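3.2 Surface material and water marks

The second part of our study looks at the board itself. In many homes and small schools, a glossy black board is used for notes and is cleaned with a damp cloth. The users often complain that the board looks dirty again soon after cleaning. We wanted to understand how much of this impression comes from real dirt, and how much comes from drops of water that stay on the surface.

For the tests in Fadville we used boards of the type Nistor, which have a smooth and shiny face. Each board received 5 cleanings with plain water and 5 cleanings with the mild cleaner Skatier. The water was applied with a hand sprayer set to the fine position, and the amount was the same for every cleaning. After this the board was left without touching until the reading was made. Figure 2 shows drops on a glossy black surface under strong light.
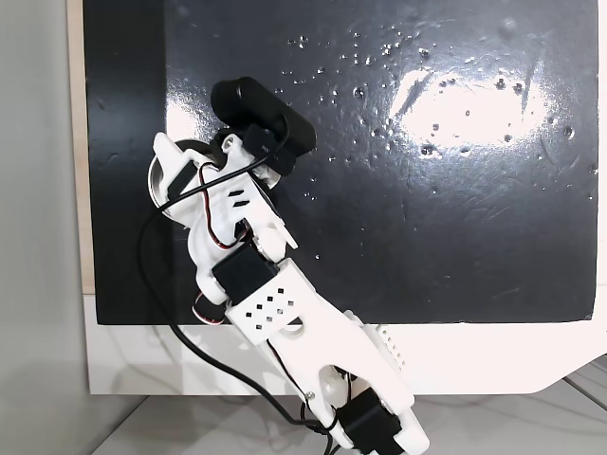 Figure 2. Glossy black board with small clear drops and pale specks. The bright patch at the upper right is reflected light. Faint scratches and smudges are visible at the lower right.

3.3 Reading of the marks

The main difficulty in the reading was the glare. Inside a bright reflection the drops look like dark dots, while on the rest of the black surface they are clear and can be confused with specks of dust. For this reason we did not use one single rule for the whole board. The surface was divided into 200 equal fields, and fields with glare were read separately from the others.

Scratches and smudges were also noted, but they were not included in the number of marks. A smudge has no clear border, and our two readers did not always agree where it ends. In total, 519 marks were accepted by both readers. The marks were entered in the Triltoner sheet together with the field number and the type of cleaning.

We did not study boards with a matte face. It is possible that drops are less visible on such boards, but the chalk or marker may be more difficult to remove from them.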